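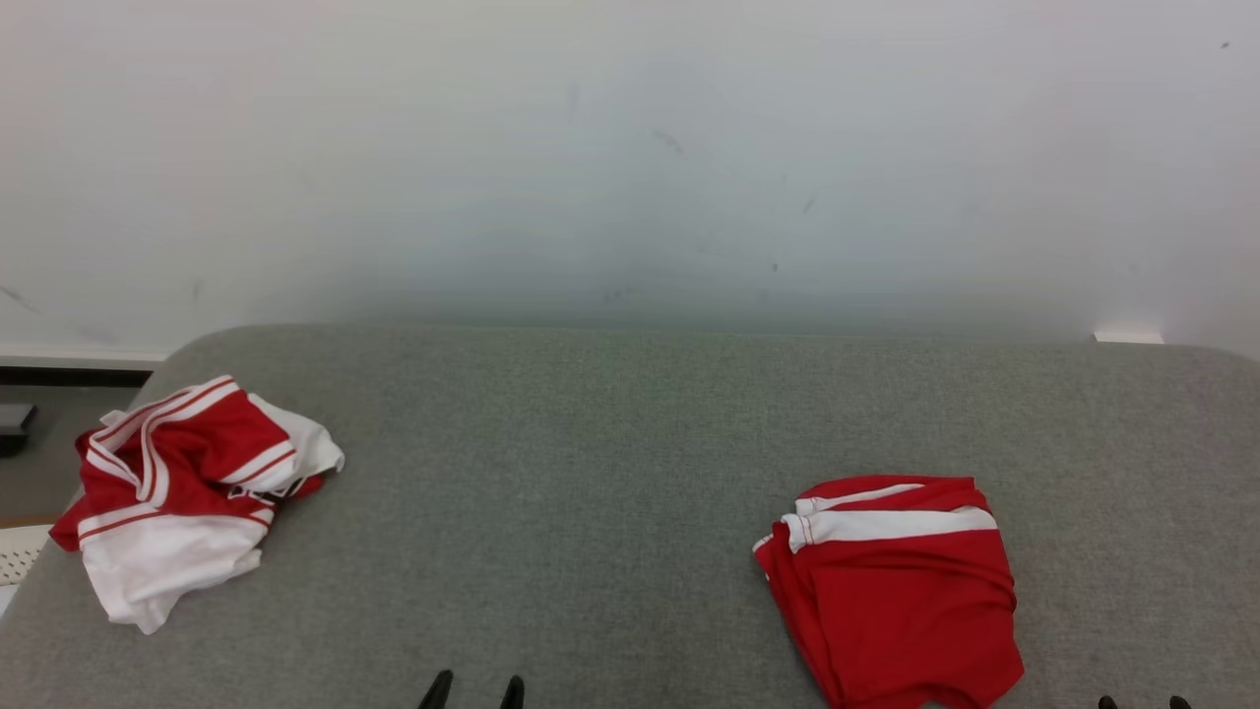

Marín says line-drying takes forever and you may as well run the machine. Nope!! I'm one summer in and completely converted.

Ramiro Echevarría
17 Jul 2026

2/ Strung up 60 feet of cord out back. Jerseys go inside out, hems up, pegs at the side seams. No more peg bumps on the shoulders!

3/ Towels do come out crunchy, I'll give Marín that one. A good hard snap before hanging helps a ton.

4/ Ask me again in December lol

We use cookies to improve your experience. Accept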